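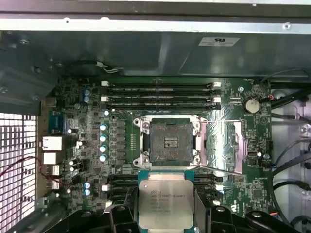 Fig. 4.1 Xeon E5 processor held between the gripper fingers, just below the open socket. Wrist camera.

Chapter 4
Gathering Examples

Start with the part people skip. A policy learns what it is shown. Show it sloppy work and it learns sloppy work, show it one way of doing a job and it learns one way. The model comes in Chapter 6. Network sizes, losses, all that, later. For now: where do the examples come from, and what goes in one?

Our running task through this part of the book is computer service. Open case, parts in, parts out. Good task for teaching, bad task for beginners. Small parts, tight spaces, cables that move when you brush them. A processor has to go in flat and the right way round, and socket pins don't forgive. Most of what goes wrong in data gathering goes wrong here sooner.

Some words first.

Episode – one try at one task, start to finish, with everything recorded on one clock.
Demonstration – an episode driven by a person.
Observation – what the system gets to see at a given moment: camera images, joint angles, gripper opening.
Action – what the operator told the arm to do at that same moment.

The "same moment" bit matters more than it looks. The Tanoli exercise set (see the end of the chapter) includes 19 episodes where the camera clock runs behind the joint clock. Replay them and they look fine. Train on them and the gripper closes late, every time. Students usualy spend a day blaming the network.

4.1 Two views, one job

A wrist camera sees the part and the place it's going. Good for the last inch. Useless for knowing where the rest of the arm is. A fixed camera is the other way around: whole bench, both arms, but the fingers may cover the one thing you care about. Record both. Label each stream by where it's mounted, and don't move the fixed one in the middle of a session. If it gets bumped, stop, write it down, start a new session. 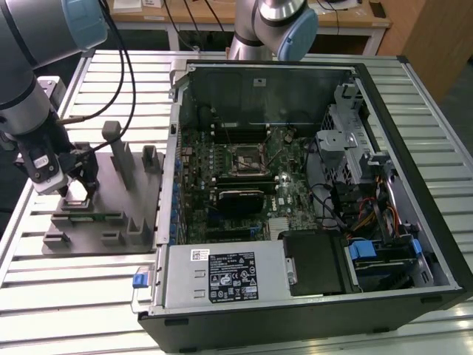

Should failed tries be kept?
Keep them, but mark them. A missed grasp followed by a clean recovery is some of the best data you'll get, becuase it shows the learner how to get back on track. A try that was abandoned goes in its own folder and stays out of the first training run.

4.2 Before you record

Write the task down in one sentence. Then write what counts as done. "Processor seated, lever closed, gripper clear" is fine. "Install CPU" is not, two operators will stop in two different places.

Vary the start. Shift the case a little, change the light, swap operators. Iona Pollock's notes on the Drokham sessions give almost 45 minutes of setup for every hour recorded, and most of that was resetting the bench. Plan for it.

Exercise 4.1. Pick a task with 5 steps or fewer. Write the done condition for each step, then swap with a partner and mark every place their wording could be read two ways.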